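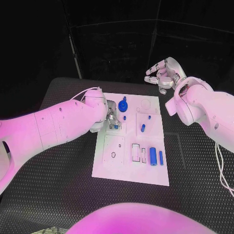
Perla Villaseñor wants to know if the left gripper still drops out mid-insertion, because hers did it twice on the small square plate and the arm just sat there over the board with the jaws half shut and no error on the pendant.

Yes, known fault. Read this before you order or power up.

Dirus two-arm bench kit, parallel gripper left, five-finger hand right. Sold by Fliswood.
Part no. 1626 was a misprint on the old sheet, correct number is 1625.

SAFETY NOTICE, 26th January

What happens: gripper loses signal when the wrist turns past its stop and the cable loop pulls tight. Jaws hold whatever position they were in. Arm does not know. Next move goes ahead anyway and the peg gets pushed sideways into the board. One bent jaw at Ellbridge, one cracked plate. No injuries.

Which units: serials up to 1126. Later ones have the longer cable and new firmware. Serial is on the base label, not the arm.

What to do now
Stop using wrist rotation on the left arm until the cable is swapped.
Hit the E-stop before reaching in. Pause is not enough, paused arms stay powered and the jaws can close when signal comes back.
Check the plug at the wrist. If it moves under your finger its the old one.
Keep speed at 50 percent or lower for peg work.
Do not tape the cable down. Two customers tried it, made it worse.

Right arm: not part of the notice. Cables on that side hang free, keep them clear of the table edge and anything that rolls.

Replacement kit
Cable, plug, strain clip, 3 screws. Free for affected serials. Fitting takes nearly an hour, mostly getting the cover back on. Huang gripper owners need the adapter as well, ask for it when you write in, we wont know otherwise.

After fitting
Run the wrist through full travel with the jaws empty. Then one blue peg, slow. Then recieve test from the menu, should read OK on both channels. If it reads OK on one only, power off and call.

Stock: kits shipping now, adapters short until July. New units ship with the fix in.

Returns: bent jaws covered if the serial is on the list. Cracked boards covered too, send a photo of the damage. Scratches no.

Questions to Akash Maurya, support desk. Put the serial in the subject line please. Calls without a serial go to the back of the queue.

See also: Spare pegs and plates / Table mats / E-stop extension lead / Firmware downloads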